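Talk notes - Where the leads go: sorting out a shared workroom
Delyth Gwynne, Sevstead
20 min slot incl. questions. Water. Turn phone OFF this time.

OPEN

Hi, thanks to Meinir for squeezing me in before lunch. I look after the workroom at Sevstead, which mostly means power boards.
Ask the room: who here has a drawer of mystery chargers? Hands up. Wait for it.
Not a talk about big refits. No budget for a big refit. We spent $2,529 over the whole job and most of that went on two benches and getting the sparky in for extra outlets. Get the sparky. Don't skip that bit, say it twice.

WHAT THE ROOM WAS LIKE

One room, everyone in it at once. Benches down one side, shelves wherever there was a bit of wall. People working back to back.
Three problems, same ones you've got:
- stuff on shelves that belongs to no one in particular
- laptops parked on whatever surface was nearest
- leads on the floor
Iolo's line from the April meeting, "I don't put it there, I just find it there". Get laugh, move on.

LEADS

Main part, slow down here, I always rush it.
Walk the room with a roll of tape before you buy anything. Tape where people's feet go. Then look at where the leads go. Where they cross, that's your job list, done.
First go we moved the leads and left the people. Useless. Back on the floor inside a fortnight, the laptops hadn't moved and the outlets hadn't moved so of course the leads came back.
Second go we moved the laptops.
Overhead is OK if it's fixed to something. Overhead and just slung over is worse than the floor imo, you can't see which one you're pulling. (Wyn disagrees, let him have his say in questions, not now.)
Long loops: coil the spare and tie it. Velcro ties, not zip ties, you'll be undoing them. Tie near the plug end so the slack sits by the wall.
Labels both ends. BOTH ends. A label at one end is a label you have to go and find.
Thin leads are the ones that get people. The fat orange extension everybody steps over. The skinny black one on a light floor you'd think would stand out, and it doesnt, people are looking at what they're carrying. 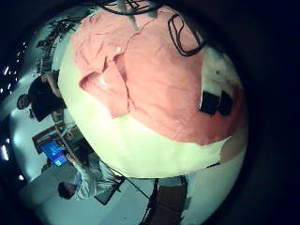 Laptop and blue screen on the left, thin wire out over the floor, shelf up top.

Give them a sec to look. Then: follow the thin black wire across the pale floor. That's the one I want them thinking about.
Then the person by the laptop, leaning in with both arms forward. Ask whether anyone's own laptop bench is a good height. Nobody's ever is. Raise it or get a stool, either's fine, we did stools because stools were in the shed.
Other person's got an arm out to the counter. So in your own room, draw a circle for every spot where somebody reaches, and keep leads out of the circles. Pencil and paper, ten minutes.

SHELVES

Dark shelf, dark gear, dark leads = can't find anything. Cheap fix is light shelf liner. Ingvar did ours in an afternoon and was quite smug about it.
Tubs with lids off. Lids on means things get put on the lids.
One shelf per kind of thing, not one shelf per person. We tried per person, it turned into real estate.
Wiring gets its own tub. If it's been in the tub a year with no label it goes to the e-waste place. Argue about it then, not before.
Cloths - hang them up, don't drape them on the gear. Had one slide down behind a bench with three leads under it, took ages to find what we'd unplugged.

COUNTER

Bright light over the counter is worth every cent. People drift towards it though, so don't put your power board there, they'll fill it.
Keep a clear bit. Tape a square if you have to. We taped a square. It's been respected on and off.

IF TIME (probably not)

Stock numbers: the Cisby list had 2,242 lines in it when I took over. Plenty of doubles, "cable black" over and over, no lengths. Write the length down!! Length and both plug types, that's all you need.
Awwad form for borrowing gear, show the short version, the long one makes people sad.

CLOSE

Do the tape walk first.
Move laptops before leads.
Both ends labelled.
Handouts at the back, there's 2 versions, the one with the blue header is the right one, bin the other.
Questions - Wyn first re overhead. If it goes long cut to lunch, Pavach lot need the projector after us.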